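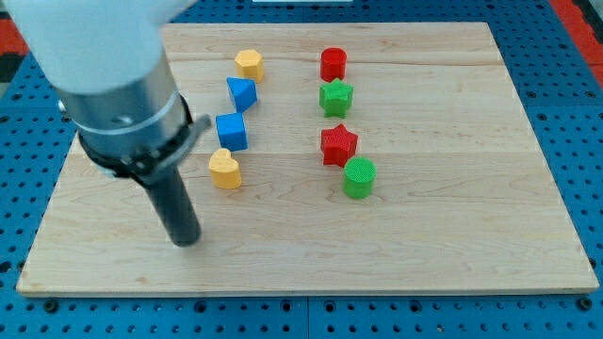 *Page last changed: February, Friday's comments folded in*

I have been asked twice now for the bench rules we use for small-part arm work, so I am putting them on a page where I can correct them. They are house rules. They sit underneath the risk assessment and the manufacturer's manual, and where they disagree with either of those, they lose.

The task they were written for is a plain one. Coloured blocks stand on a wooden board, the board lies on a perforated table, and the arm has to go to a named block with a straight black tool. The blocks differ in shape and colour, and each colour occurs on more than one block, so "the red one" is never a complete instruction. Much of what follows comes from that.

## 1. Naming the target

A target is named by colour and shape, in that order: yellow heart, green star, red cylinder. Both words are always given, even when one would do. We used to allow the short form when only one block fitted it. The trouble came when a layout changed and the instruction sheet did not. "The star" is a perfectly good name until a second star is put down.

Position words are allowed only after the two-word name, and only with a stated viewpoint. Ours is the operator's side of the table. "Left" on its own is rejected by the sheet checker, which Jin-sol So wrote after a long afternoon with the Clorow trial data. The checker is 79 lines long and has found more faults in our sheets than I have.

Size words are banned. A block nearer the camera looks larger, and people write down what they see.

## 2. The board

The board is part of the set-up and is treated as such. It has its own entry in the log and its own number. If it is swapped, the height reference is taken again before anything moves. Joined timber can move a little with the seasons, and a board measured in a warm room in summer should not be trusted in winter.

- Wipe the board before the height check.
- Check height at the corners and the centre.
- Write the figures down, including when they match the last set.
- No tape on the top face.

The last one is argued over. Tape marks are handy for putting blocks back, but they lift at the edges, and they show up in the camera view as a feature that the next layout will not have. We keep a paper template instead, laid down for placing and taken off before the run.

## 3. Spacing

Leave bare wood between blocks that is wider than the tool plus the allowed position error on both sides. This is obvious and still gets missed, mostly because people space blocks by eye and the eye likes tidy rows. Columns that drift a little outwards towards the front are fine. We do not straighten them.

Keep a clear stretch at the front of the board as well. It gives the arm somewhere to descend without a block under it, and it gives a hand somewhere to come in from when the arm is stopped.

## 4. Approach and hover

The tool comes down over bare wood first, to the hover height, and stops. Only then does it move across to the target. A straight descent on to a block is quicker by a small margin and leaves no room for a wrong height figure.

For our tool the approach speed is capped at 34 mm/s once the tip is below the hover plane. Above it, the normal reduced speed applies. The figure is from our own stopping tests with this arm and this tool, and should not be copied to another bench. Kumarasinghe's bench next door runs a shorter tool and has a different figure, and the two have been mixed up once already.

Hover for long enough to read the position off the screen and compare it with the sheet. If the two differ by more than the tolerance, stop and go back to rule 2. Do not nudge the offset to make it agree.

## 5. Hands

Hands go over the board with the arm in a protective stop and at no other time. Paused in software does not count. I would have thought this needed no explaining, but the earlier version of this page said "when the arm is stopped", and two readers took that to mean "when the arm is not moving". The wording now names the stop.

Whoever places the blocks also clears the stop. If that person leaves the room, the stop stays in until they are back or the placing has been done again by someone else.

## 6. The log

One line per attempt, written at the time. It carries the sheet number, the target name, the board number, the result and the initials. Failed attempts are logged in the same form as good ones, with a reason code.

We audited a month of these in the Ternuvon format and found 29 lines with no reason code. In 3 of those cases the attempt had to be thrown away, as there was no telling a wrong target from a missed one. The code field is now compulsory, and the form will not save without it.

Reason codes in use:

- **WT** – wrong target
- **MT** – missed target
- **CN** – contact with a neighbouring block
- **HS** – halted at hover
- **OP** – operator stop, any cause

HS is not a fault and should not be counted as one. The Wurkance summary sheet adds it to the failures by default, so untick that box before sending figures to anyone.

## Changes in this version

Rule 1 now bans size words. Rule 5 names the protective stop. The reason codes have moved here from the separate sheet, which can be thrown away.

Still open: whether the height check needs repeating after lunch if the board has not been touched. I say yes, Jin-sol says the log shows no case for it, and I have not yet been through the older entries to see.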